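The night it wouldn't let go, I was eating cereal over the sink, so I'll say up front that I wasn't watching as closely as the job sheet says you should. My job (if you can call it that, I mostly sit on a stool and press things) is to stay with the arms while they learn laundry. Relier pays me by the shift, and the shift is 300 garments or until my eyes cross.

We were in the Cundach apartment in July, all the windows open, and we'd gotten as far as the shirts.
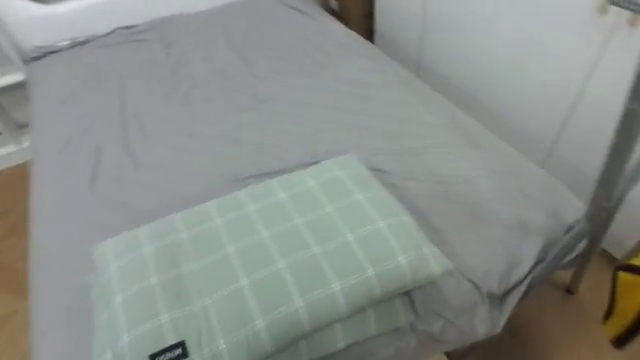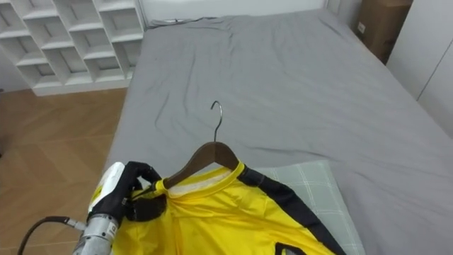
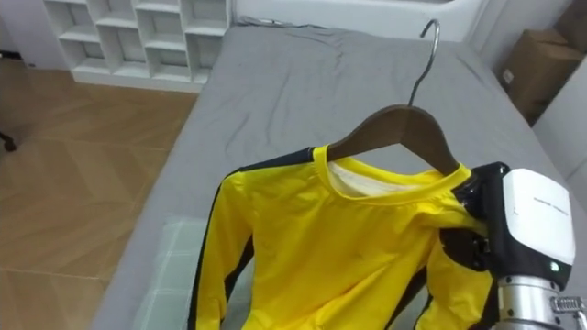

The trouble with a grip fault is that it looks exactly like a good grip. A hand that's holding a shirt and a hand that can't stop holding a shirt are the same hand, right up to the moment you ask it to open! I came back from the sink with my bowl and there it was on my screen, RELEASE, and then RELEASE again, and then RELEASE a third time with a little yellow triangle next to it. I leaned in. The hanger was sitting nicely in the collar, hook up, and the fingers were shut on the yellow fabric at the shoulder, and the little green light on the white housing was glowing away as if we were all having a lovely evening. Green means healthy. I had been told this more than once. I remember saying "okay, buddy" out loud, the way you'd talk to a dog with a sock.

So then I did the dumb thing. I put my bowl down on the floor and reached over and took hold of the sleeve.

You're not supposed to do that. There's a laminated card about it, and I had signed the laminated card, with a marker, because a pen wouldn't take. You hit the red button first, you wait for the click, and then you touch whatever you want. But it was past eleven and it was a shirt, and I figured I'd give it one small tug, just to help.

The software the arms run is called Plirnari, and Plirnari has opinions about tugs. If something pulls, it thinks the garment's snagged, and it pulls back. Not hard! Not at first. I tugged, it tugged, I laughed, and then the whole arm swung up and to the side and took the shirt and the hanger and a good deal of me along with it. My wrist had gotten looped in the sleeve somehow. The hook went past my ear, close enough that I heard it. I ended up with one knee on the mattress and my face in the gray sheet, stretching for the red button with my foot like some kind of ballet student.

I got it on the second try. Click. Everything went soft, the fingers fell open, and the shirt slid down onto my head.

I lay there a while. Then I called Lesia Pylypenko, the night lead, and she picked up before it rang, or that's how it felt.

"Are you hurt?"

"No. I have a red mark."

"Where's the mark?"

"Wrist. It's nothing, it's like from a hair tie."

"Take your foot off the button," she said, and I have never asked how she knew. "And lock it properly. With your hand."

She drove over with a bag of spare parts and her slippers on. She didn't yell, I'd have liked it better if she had. She sat on the end of the bed and went back through the log with her finger on the screen, and about the time my cereal had turned to soup she stopped at line 384.

"It's been missing releases since the towels," she said. "Look. It asks to open, it gets no answer, it asks again, it gets one. Thirty times tonight."

"The light was green."

"The light's for power."

"They told me it was for healthy."

"Who told you?"

I thought about it and I couldn't come up with a face. Somebody on my first day had said it, and I'd said it to the guy who started after me, and he'd probably passed it on to the woman over at the Ďurica site, where they've got two arms and a steam iron. I told Lesia this. She stopped chewing her gum.

"They have an iron running tonight," she said.

I've never seen anyone dial that fast. I stood there holding the shirt by its hanger, and the phone at Ďurica rang, and rang, and I counted the creases in the sheet so I wouldn't count the rings. Then a woman's voice, very cheerful, with a lot of hissing behind it.

"Hit the red one," Lesia said. "No, now. I'll explain after. Don't look at the light, hit the red one."

We both heard the click, and the hissing went on for a bit, and then it quit.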